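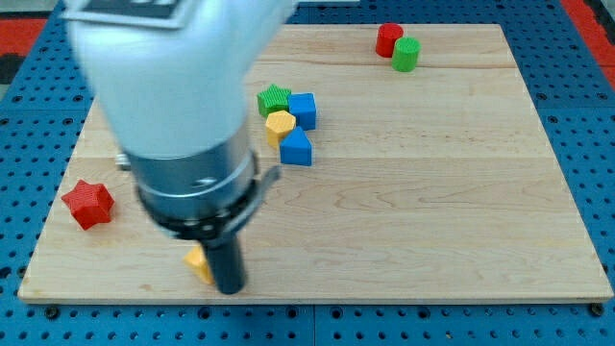
3 min read

Rurero Deluxe Figure -- Night Cloak Version

Preorders open now. Limit 3 per customer, please don't email asking for more, we can't do it.

OK so this is the one people have been bugging us for. Rurero in the night cloak, from the last four issues of Costigan, the gray one with the torn hem. Not the TV cloak. We know the TV cloak is longer. This is the comic version and it's staying the comic version.

Sculpt is by Kinga Borbély, paint master by Ruba Jaber. Same pair that did the Nesley figure last October, so if you have that one on your shelf you know what the faces look like. Scale matches. Stand matches too, they clip together side by side if you want the rooftop pose from the end of the Harbor story.

What's in the box
Figure, 11 inches to the top of the hood
Fabric cloak, wired along the bottom edge
Second head, unmasked
Six hands -- two fists, two open, one pointing, one for holding the lantern
Lantern (does not light up)
Stand with name plate
Mini print of the Costigan cover, unsigned

The signed edition is the same figure with the print signed by writer Malachy Ó Gríofa. 256 of those, numbered on the bottom of the stand. You can't pick your number. Somebody always asks.

About the cloak. Wire is thin. Bend it slow and bend it in the middle of a fold, not at the corner, or it'll poke through the seam eventually. If the cloak comes out of the box creased use a steamer on low, held well back. No iron. Ruba put an iron on one of the test pieces and the gray went shiny and there is no fixing that.

Heads swap by pulling straight up. Don't twist. If it's stiff, hair dryer on the neck for 20 seconds and try agian. The hood sits on both heads but it sits a little higher on the unmasked one, thats the hair.

Spoiler note, kind of. The unmasked head has the scar. If you're waiting on the collected book and haven't gotten to that part, don't look at the back panel of the box. The front is fine. Trudy Waaka did the box art and she kept the front clean on purpose.

And no, we don't know if the scar is going to be in the show. We've had a lot of messages. The license is for the comic only, so we get the comic art and nothing else. We find out about season two when you do.

Will there be an Enby to go with him? Wanted to do it. Still want to. Armor has a lot of parts and the price was getting silly, so it's parked for now. If this one sells well, ask us again.

Shipping
Preorders ship in October. Card is charged when it ships, not before. If your card expires between now and then, update it in your account or the order drops out and we can't put it back in line. Mixed orders are held until everything is in, so if you want that Nesley stand sooner order it on it's own.

Boxes go out in a plain brown outer carton. Corners get dinged sometimes. We replace broken parts, we don't replace dinged boxes unless you bought the signed edition.

Returns on sealed figures only. Missing hand or a paint problem, send a photo to Beverley Tamihana at the support desk, order number in the subject line, and she'll mail the part out. Keep the tray till you've checked, the pointing hand likes to hide under the lantern.

Not for small kids. Wire, little parts, it's a shelf piece.

Page updated June 16, 2021 -- fixed the hand count, it said five.

We use cookies to remember your cart and see which pages get visited. By continuing to browse you agree to this. Accept | Manage settings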